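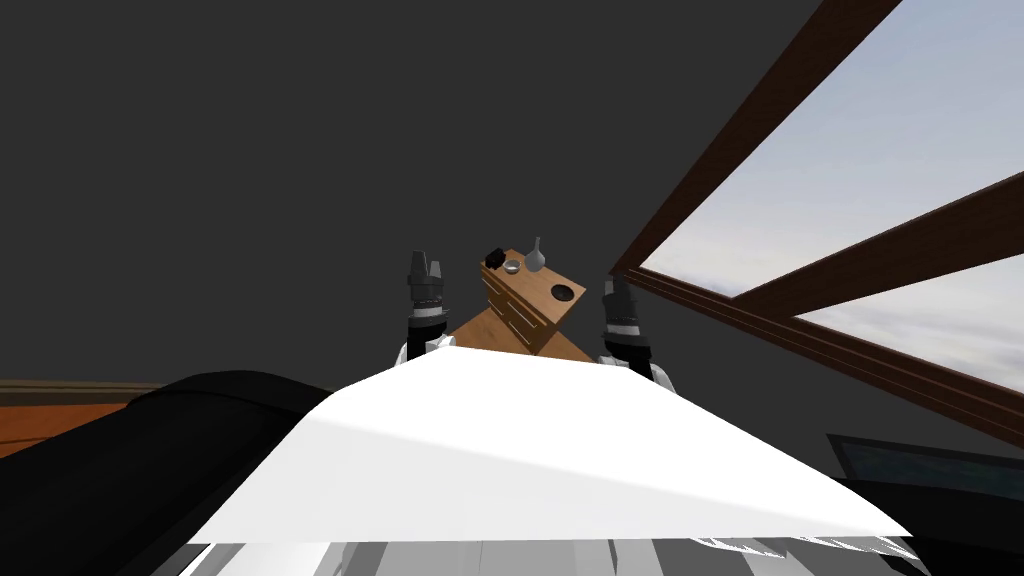

## 4. Ensinar uma tarefa por teleoperação no simulador

Nesta secção vai conduzir os dois braços à distância e gravar as primeiras demonstrações. Se nunca o fez, não se preocupe: os primeiros ensaios saem quase sempre tortos, e vale a pena brincar um bocadinho com os comandos antes de gravar a sério (nós também o fizemos!). Partimos do princípio de que o Dosteo já está instalado e de que os comandos manuais Parkum aparecem na lista de dispositivos.

### 4.1 Preparar a sessão

1. Abra o Dosteo e escolha **Nova sessão > Dois braços**.
2. Carregue a cena `quarto_comoda`, que traz a cómoda de gavetas e os objetos pousados no tampo.
3. Selecione a vista **A bordo**. A imagem acompanha a inclinação do robô, pelo que o chão e a janela podem surgir na diagonal.
4. Segure um comando em cada mão, com os cotovelos descontraídos, e prima **Alinhar**.

> **Nota:** Se a vista inclinada lhe fizer confusão, mude para **Horizonte fixo** em qualquer altura. A gravação guarda os mesmos dados nos dois modos.

### 4.2 Gravar a demonstração

1. Leve as duas pinças para junto do móvel, uma de cada lado, sem pressa nenhuma.
2. Reduza a velocidade para 80 % antes de se aproximar da jarra ou da taça.
3. Prima **Gravar** e espere pelo sinal sonoro.
4. Faça a tarefa de uma só vez, do princípio ao fim. Uma pequena hesitação não estraga nada.
5. Afaste as pinças e prima **Parar**. Cada gravação pode durar até 90 segundos.
6. Repita até ter, no mínimo, três demonstrações de que goste, e guarde-as com o mesmo nome de tarefa.

> **Cuidado:** Não prima **Alinhar** durante a gravação. Os braços simulados saltam para a posição das suas mãos e podem derrubar os objetos do tampo.

### 4.3 Rever e exportar

Abra **Rever**, apague com toda a calma as tentativas que não lhe agradem e exporte as restantes no formato Rerkeck. O nome do ficheiro não deve ter acentos nem espaços.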